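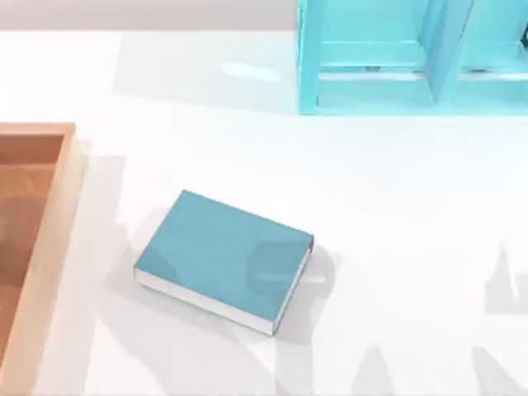
Image credit: Clornard

Print | E-mail

Minutes, shareholders' club, Fri 12 November

I took notes again, so blame me for the gaps! We spent most of the night on Federville's bid for Stidum - 542 a share, all cash. Two of us want to sell now, but I'd hold out until the December vote (the board still hasn't said yes or no). We agreed to keep our 400 shares for now. Clornard talk was put off. Next meeting is at the Hầu cafe, same time.

We use cookies to improve your visit. OK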